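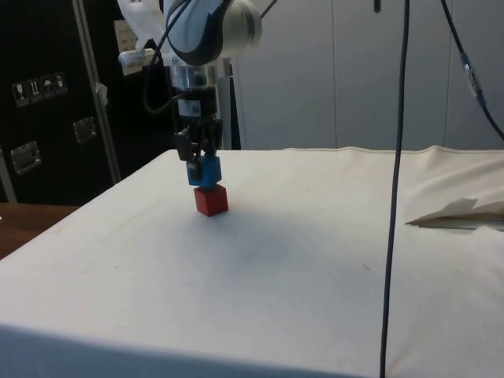
The blue cube over the red one, on a white tablecloth.

How to prepare a white cloth table for block stacking

In our activity room at Nilton we do a lot of stacking with plain colored cubes. Many people ask me what they need to begin, and they expect a long list. The list is short. You need a table, a white cloth, a few cubes in strong colors and a little patience with the cloth. I write here the way I do it now, after I changed my mind on several points.

What you need

A large table that does not move when you lean on it
One white cotton cloth, bigger than the table top on all sides
Cubes in at least two colors (I begin always with red and blue)
A soft brush for crumbs and lint
An iron, if you have one
A pencil and a small notebook

I bought my cubes in a set from Rindora, a small shop which sells by the bag. You can also cut them from wood and paint them, but then please take care that the faces are flat. A cube with one rounded face will make you angry for the whole afternoon.

Step 1. Choose the cloth

I prefer cotton with a tight weave. A thick towel is too soft, and the bottom cube will lean. A shiny fabric lets the cube slide when you touch it. White is good for the colors, and you can see well the shadow of each cube. It also shows every mark, so accept from the first day that it will not stay perfect.

Wash a new cloth before the first use. Mine became smaller by 3 centimeters on the long side after washing, and I was happy that I had bought it large.

Step 2. Put the cloth on the table

Brush the table top first. One grain of sand under the cloth is enough to tip a small stack.

Lay the cloth so that it hangs over the front edge. Smooth it with the flat hand, beginning from the middle and going out to the sides. Small creases can stay. The place which matters is the place under the bottom cube, so make one area really flat, the size of a dinner plate, and do your stacking there.

If you have too much cloth, push the extra part to one side of the table and let it lie there. I tried once to fold it under the table top and fix it with clips, but each time somebody passed, the cloth was pulled and the stack went down. A loose bunch at the side gives no trouble if it is far enough from the working area.

Step 3. Put the bottom cube

The bottom cube decides everything. Place it on the flat area and press it lightly from the top with one finger. Then press each of the four upper corners. If it rocks, turn it on another face and try again. Often there is a crease under it which you did not notice.

Now look at the cube from the side, with your eyes at the height of the table. The gap between the cube and the cloth should be the same everywhere. In the beginning I skipped this check, and I lost much time.

For the bottom I like red. On white cloth it is easy to find with the eye, and with blue above it you see very clearly the line where the two cubes meet.

Step 4. Bring the second cube

Hold the blue cube by two opposite sides, near the middle of the faces. If you hold it too low, your grip will touch the red cube before the blue one arrives. If you hold it too high, it can swing.

Bring it above the red cube and stop just before they touch. At this moment check two things:

From the front, the left and right sides of both cubes are in one line.
The bottom face of the blue cube is parallel to the top face of the red one.

Correct the position while the cube is still in the air. Do not put it down crooked and push it afterwards, because the friction moves also the red cube. Then lower it slowly, wait one breath, and open the grip to both sides equally. Most of my stacks fell at the opening, when one side stayed a little longer on the cube than the other.

Step 5. Write it down

This step you can skip if you stack only for pleasure. I keep a notebook, and I write the colors, the order and if the stack stayed. In January I filled 13 pages. When I read them again, I found that most of the failures were with a freshly washed cloth that I did not iron. Without the notes I would have blamed the cubes.

Common problems

The red cube turns when the blue one comes down. You are touching one edge first. Go up again, make it parallel, and repeat.

The stack leans slowly to one side. The cloth is too thick or there is a fold below. Move to a flatter area.

The colors look dull. Usually it is the light. Try a lamp from the side, and move it until the shadow is soft and falls away from your working area.

The cloth has gray smudges. Clean hands help, but the cubes bring dust too. I wipe the cubes with a damp cloth and let them dry fully. For old marks I soak the cloth overnight with ordinary washing powder. Some marks stay, and they do not disturb the stacking.

A question I received about size

A reader from Atinga asked if bigger cubes are easier. Yes, up to a point. A bigger face forgives a small mistake in the position, but a heavy cube sinks into the cloth and makes its own dent. If your cubes are heavy, put a thin board under the cloth.

When two colors go well, add a third cube on the top and begin again from Step 4. Check the lower two before you bring it. They may have moved a little when you let go.

Last change to this page: 11 December 2023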